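# Chapitre 7 - Montrer le geste

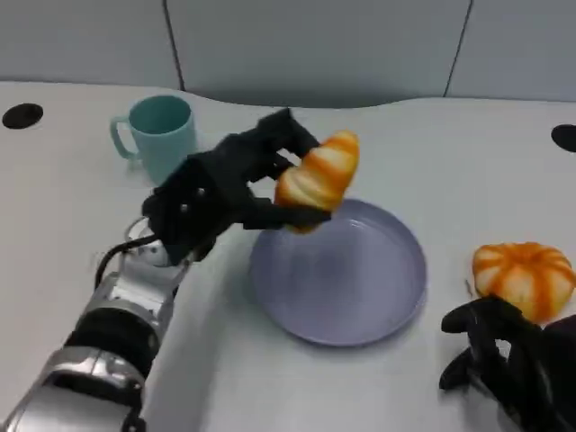

*Dernière modification : 9 novembre 2020*

On apprend vite à se méfier du mot « démonstration ». Dans la littérature commerciale, il suffit qu'un opérateur guide deux mains robotisées au-dessus d'une assiette, un croissant factice entre les doigts, pour que la tâche passe pour enseignée. Elle a été exécutée par un humain, à distance. Ce que la machine en retiendra reste à établir.

Ce chapitre traite de deux voies : le guidage manuel, où l'on déplace soi-même le bras, et la téléopération. La première donne des trajectoires propres mais fatigue l'opérateur, et se prête mal aux mains à plusieurs doigts. La seconde prive souvent du toucher, et l'on serre trop, ou trop tard.

Nous suivrons le projet Nimside, mené à l'atelier d'Abreu : 72 démonstrations, dont 12 écartées sans critère écrit. Le rapport de juillet parle de « données nettoyées ». Le lecteur jugera.

## 7.1 Que contient un enregistrement ?

Des positions articulaires, des images, parfois des efforts. L'intention n'y figure pas. Si la main droite reste ouverte près d'une brioche pendant que la gauche tient le croissant, est-ce une attente voulue ou une hésitation ? Le fichier ne tranche pas - et le modèle imitera l'une comme l'autre.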